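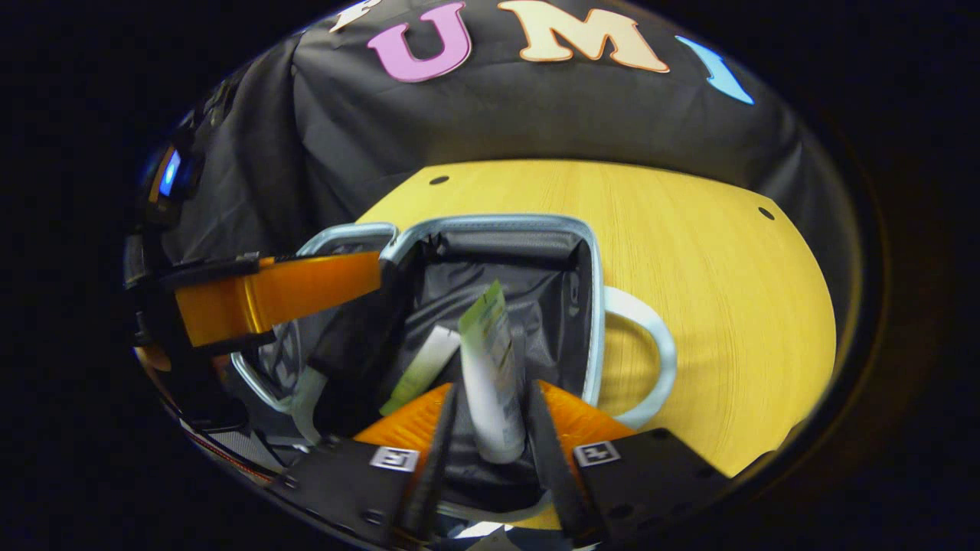 I spent most of this week rewriting our rules for collecting demonstrations with the hand-held grippers. The old version was a page and a half that Konrad Kaufmann typed up last February, and it had grown a lot of handwriting in the margins. Some of the handwriting disagreed with the rest. When Yanling Jin started with us she followed it to the letter and got a day of recordings we had to throw out, so it was time.

I'm putting the main points here, partly so I can find them again and partly for people in other small labs who have asked how we do it. The task we've been on is small tubes and a soft bag with a handle, on the yellow table. Most of the rules would be the same for cups or socks.

Start with the table. It gets wiped at the start of each session and then left alone. The black cloth stays up behind it. If somebody moves the cloth, that is a new setup and it gets a new setup number, even if they put it back very nicely. We used to argue over whether a small shift mattered. The argument took longer than writing a new number in the log.

Next, the markers on the gripper. There is one on each side, and they are how we get the finger opening out of the video. Both have to be flat, clean and fully stuck down. Check them with your thumb before the first recording and again after each break. A corner that lifts a little will still be detected most of the time, and then you get a width signal that jumps around in ways that are hard to spot until training. If a marker is scratched, replace it. Don't color it in with a pen. (Konrad did this once. It looked fine to all of us and not to the software.)

Calibration comes after that. Open the fingers all the way, close them all the way, 3 times, slowly. Do it in view of nothing in particular and don't hold an object. We do this at the start, at the end, and any time the gripper has been dropped. Yes, any drop. Verena Kälin wanted to add a height below which a drop doesn't count, and I left that out.

Now the part that caused the most trouble, which is what the person holding the gripper should do.

The old rules said "move naturally." Everyone reads this differently. Urs Danzer moves naturally at a speed no arm in our building could match, and a good share of his early recordings had to be slowed down or dropped. The new text says: move at the speed you would use to carry a full cup of coffee. Come to a short stop before closing the fingers and another one after opening them. Don't fix your grip with your other hand. If you miss, try again with the gripper and keep recording, as long as the second try is one you would be happy for a robot to copy. If it isn't, finish the motion, stop, and mark the recording as bad.

Never delete a bad recording on the spot. Mark it and go on. People are poor judges of their own takes right after doing them, and Gertraud Fankhauser, who does our review, would like to see the misses too. She sorts them into "recovered," "not recovered" and "something else," and the last group is where she finds equipment problems.
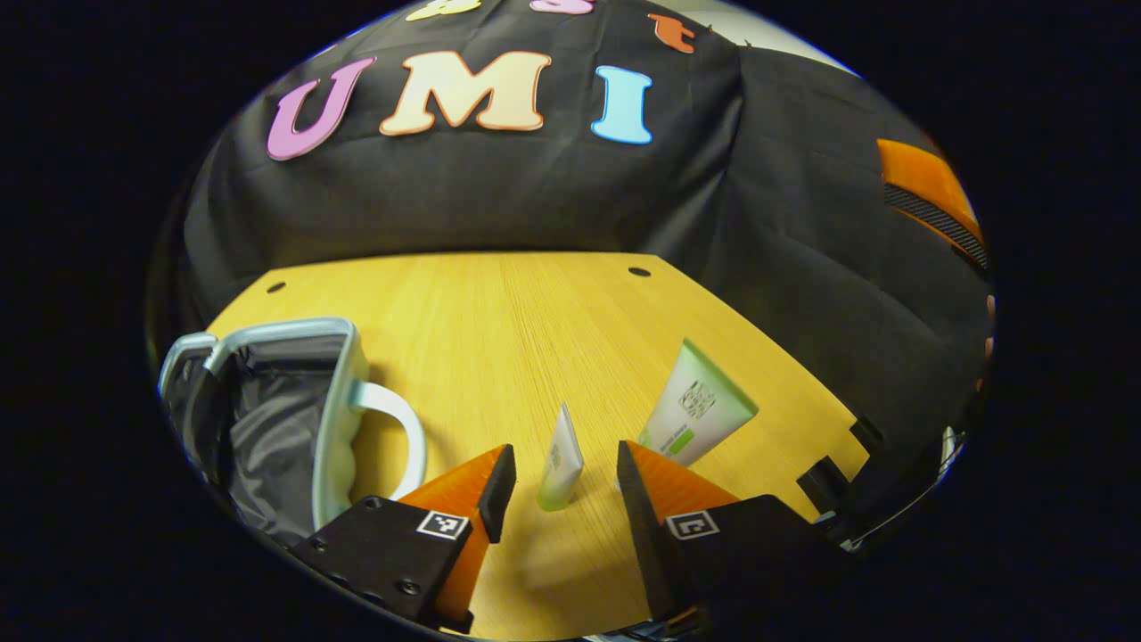
Starting positions also have a section of their own now. Left to ourselves we all put things down in the same few spots, usually wherever the hand is comfortable. You end up with a lot of data and very little variety. We tried a printed grid under the objects and didn't like having it in the video. What we do now is draw a card before each recording. The card gives a rough area of the table and a direction for each object, and you place it by eye. The cards took Verena an afternoon to make, and we should have done it a year ago.

A tube can be standing or lying down, and the card says which. The bag can be open with the handle pointing to any side. The bag must be open before the recording starts. Opening it is a separate task with separate recordings, and mixing the two made a mess of our labels in the spring.

For the log, each session gets one sheet with the setup number, the gripper number, the operator's initials, the objects, and anything odd. "Anything odd" used to be blank on nearly every sheet. I changed the heading to "What was different from last time?" and now people write in it.

On storage, files go to Kivi, our storage machine, the same day, and the card in the camera isn't wiped until a second person has opened at least 2 of the recordings from the copy and watched them through. I know that sounds fussy. In our first large set, 1519 recordings, a batch was copied with the end of every file missing, and by then the card had been used again. We had planned on 2000 for that set and ended up short, with no time left to make up the difference.

A few things I left out on purpose. There is no rule about how many recordings a person should do in an hour. Konrad's version had a target, and it got us fast, sloppy work after lunch. The only line on pace is that you take a break when your wrist wants one, and that whoever is running the session can call a break for everybody. The gripper gets heavy sooner than you expect.

There's also nothing in there about what to do when two people disagree on whether a recording is good. For now Gertraud decides. She says she doesn't want that written down, so it isn't.

The new rules came to four pages, which is longer than I wanted. Yanling is going to run a session from them on 14th December without asking any of us questions, and wherever she gets stuck I'll rewrite. Urs has already told me that the coffee cup line is unclear, as it depends on the coffee. I may change it to soup.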